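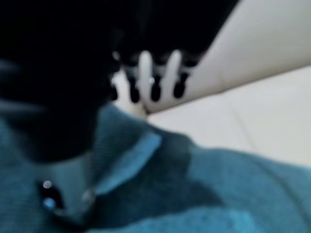
**Touring operations meeting – minutes**
Date: 8/27/26
Place: Hevilitz office, upstairs room
Present: route planning, bookings, fleet, guest lodging, accounts
Apologies: Prendinia depot

## 1. Minutes of the previous meeting

Accepted with one correction. Under fleet, "rear tires" should read "rear brake pads." The action on luggage tags is closed. The action on the ferry timetable stays open.

## 2. Skultora loop

2.1 Route planning reported that the bridge north of Skultora will be limited to one lane until January. Minibuses are permitted. Vehicles with trailers are not. The bicycle trailer will therefore take the valley road, and riders will meet it at the upper parking area.

2.2 The valley road adds 10 miles to the trailer run. Fleet asked for the driver's start to be moved forward by half an hour on those days. Agreed.

2.3 The lunch stop was discussed. The present café can't seat a full group indoors when it rains. Bookings will ask whether the back room can be held until noon. If the answer is no, lunch moves to the mill and the afternoon leg starts from there.

2.4 The printed route card still shows the old trailhead. Cards already at the depot are to be corrected by hand – the reprint waits until the bridge dates are confirmed.
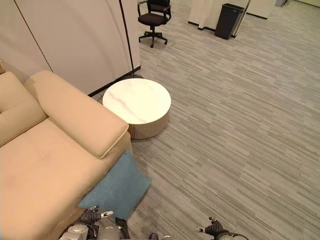

2.5 Riders joining at the second stage need a separate pickup time on their voucher. At present the voucher gives only the group departure, and two guests waited at the wrong stop in consequence. Bookings to add a line.

## 3. Deposits and cancellations

3.1 Accounts presented the revised terms. The deposit goes from $200 to $300 per person on tours of a week or longer. Shorter tours are unchanged.

3.2 Bookings asked whether the new figure applies to reservations already held. It doesn't. Any reservation with a deposit paid before the change keeps the old terms, including when the guest moves to a later departure in the same season.

3.3 A supplier float of $1000 for the Dlamini lodges was approved. Receipts go to accounts at the end of each tour, sorted by lodge. Late receipts have held up the last two reconciliations.
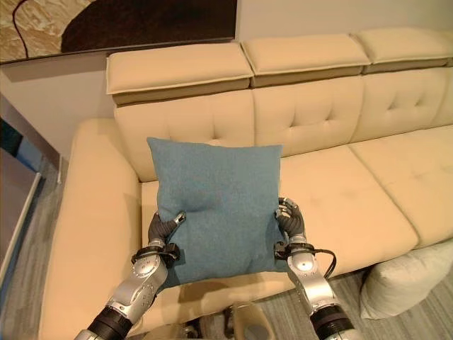

## 4. Dlamini lodges

4.1 The lower lodge has changed its check-in from 2 to 4 p.m. Groups normally arrive before that. Guest lodging has asked for luggage storage and use of the showers in the meantime. Storage is confirmed. Showers are not.

4.2 Single rooms at the upper lodge are sold out for the final departure. Bookings will stop offering the single supplement on that date and update the website.

4.3 Breakfast boxes for the early start must now be ordered the evening before, with dietary needs listed by room number.

## 5. Actions

- Fleet: revise driver start times for the valley road.
- Bookings: back room inquiry; voucher line; single supplement.
- Route planning: correct route cards at Prendinia; ferry timetable (carried over).
- Accounts: issue revised terms to agents.
- Guest lodging: written answer on showers.

## 6. Any other business

Fleet noted that the spare bicycle pump is missing from the second minibus. Depot to check.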